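Buying a pair of canaries, or trying to

I have been keeping birds since I was 17, and I still get taken in by a good advert. So this post is partly a warning and partly me telling myself off in public.

My old cock canary died in the spring and the hen has been quiet since. I don't go in for the idea that birds pine. I think she was short of light, and the flight is on the wrong side of the house. But I did want a young pair for the other cage, and Geeta Awasthi at the Undcombe club told me to look on Rudeo, where everyone seems to sell everything now. I had my doubts and looked anyway.

Most of the adverts were the same advert. "Lovely singer, hand tame, ready to breed." Every bird was ready to breed, in September, in the middle of the moult, when no canary with any sense is ready for anything but a bath and a bit of cucumber. Several claimed to be hand tame and about six weeks old. I have kept a lot of canaries and I could count the truly tame ones on my fingers, and most of those were tame because there was millet involved.

Then there is the business of song. A seller called Ñahui (that's the name on the account, I never got another) had a recording attached to a yellow bird with a dark cap. Lovely long rolling song, no chatter in it at all. I played it to Maj-Britt Strand, who has bred rollers for longer than I've been paying rent, and she asked why the same recording was on two other birds from two other sellers. I hadn't noticed. I went back and checked and she was right, down to the dog barking near the end.

I did ring one seller who sounded straight. Jhair Tamayo had 4 young birds left from a late round and was quite happy to say he didn't know the sex of two of them. That cheered me up more than any recording could. If a person tells you what they don't know, you can start to believe the rest. He wanted ten pounds less than the Rudeo lot as well, though I try not to let that sort of thing sway me. (It swayed me.)
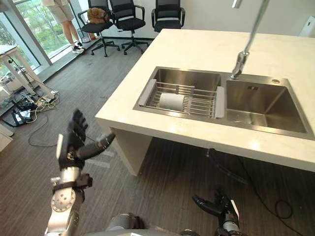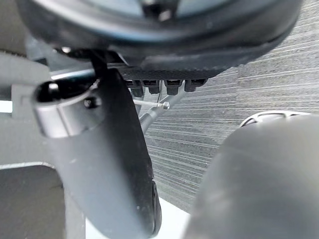 Before I went over to see Jhair's birds I wrote down what I would look at, as I know what I'm like once there's a bird in front of me. Vent clean. Feet not scaly. Both eyes open and the bird sitting tight in its feathers, unless it's plainly moulting. Then stand still with the room quiet and listen for clicking, which is how I missed air sac mite once and paid for it with half an aviary. A closed ring with a year on it is worth having too. A split ring tells you almost nothing, whatever the advert says about "fully rung".

I also asked what they were eating, and this is where I get cross. The shops have been pushing a conditioning seed called Indico, and every second person at the club swears it brings the hens on early and deepens the colour. Does it? Rosaura Alvarado fed it to her whole stud last winter and says her yellows came out richer. She also moved them to a bigger flight and started giving them greens every day. I'd put my money on the greens. Until somebody feeds it to half their birds and leaves the other half on plain seed, I shall carry on with canary seed, a bit of rape, egg food when they're rearing, and whatever chickweed I can find that hasn't had a dog near it.

Jhair's are on much the same, as it happens. The birds themselves were tidy, a bit wild, and one of them flew straight into the bars when I leaned in, so nobody had been telling me fibs about tameness. I chose a variegated one I think is a hen, and a clear yellow that was making little grumbling noises in its throat. Young cocks do that. So do some hens, just to annoy you.

They'll stay in the back bedroom for a month before they go anywhere near my old girl. Fidelina Puma thinks a fortnight is plenty and that I fuss. She may be right, but she has also lost more birds to other people's mites than I have, and I'm not in the mood to catch her up. If the yellow one sings by Christmas I'll put up a recording, complete with my own dog.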